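Boateng unmoved by talk of a Catow revival

Wendell Boateng has heard the word "turnaround" a lot this September, and he doesn't much like it.

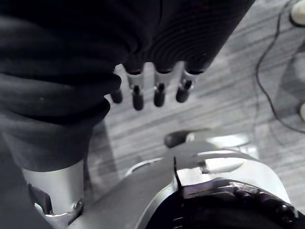

Catow have won two on the trot under Aníbal Figueiredo, both away, and the club's supporters are already looking up fixtures for the spring. Their former hooker is not.

"Two wins," he says. "Against Durkik, who had a man off for half the match, and Wulard, who can't throw straight at a line-out. Let's see them do it against Morikawa."

He grants that the scrum is steadier – "it could hardly have got worse" – but wonders where the tries will come from. And the gate last time out was 740.

"People say Aníbal's changed the mood. Fine. Has he found a fly-half?"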